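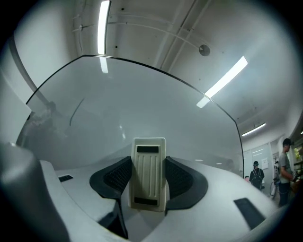

About Cornstead School of Building Trades
2026-09-09
By the School Office

Cornstead School of Building Trades provides evening and weekend instruction to adults who wish to enter the building trades or to improve the skills they already use at work. The school is located in Presham, in the former Lombardi flour warehouse on the east bank of the canal, and draws most of its students from Presham and the neighboring town of Flokside.

The school began as a single course in bricklaying, offered in a rented hall. Demand for plumbing and carpentry classes led to the purchase of the Lombardi building, which was refitted with heated workshops, a drawing room, a small library and four classrooms. The Flokside annex opened later and houses the painting and plastering programs.

Instruction is given in seven subjects: bricklaying, carpentry, plumbing, electrical wiring, plastering, painting, and building estimates. Each course combines classroom study with supervised practice. Students in the first term work on practice walls and frames inside the school. Students in the second term may be placed with local firms that have signed a training agreement with us. More than 300 students enroll each year, and most complete their course while holding a full-time job.

All instructors have worked in the trade they teach and hold a current license where the trade requires one. They are reviewed every year by the head of their department, and student comments form part of that review.

Admission is open to anyone aged 18 or older. No earlier training is required for first-term courses. Applicants to the wiring program must pass a short arithmetic test, which may be taken twice. Tuition is $500 per term, with a deposit of $200 due at enrollment. The deposit is returned in full if a student withdraws before the second class meeting. Hand tools may be borrowed from the tool room, but students must supply their own work boots and eye protection.

Applications for the winter term close at the end of November. Forms are available at the front office in Presham and at the Flokside annex. Written inquiries should be sent to Cornstead School of Building Trades, P.O. Box 2323, Presham. Visitors who wish to tour the workshops are asked to arrange a time with the front office in advance.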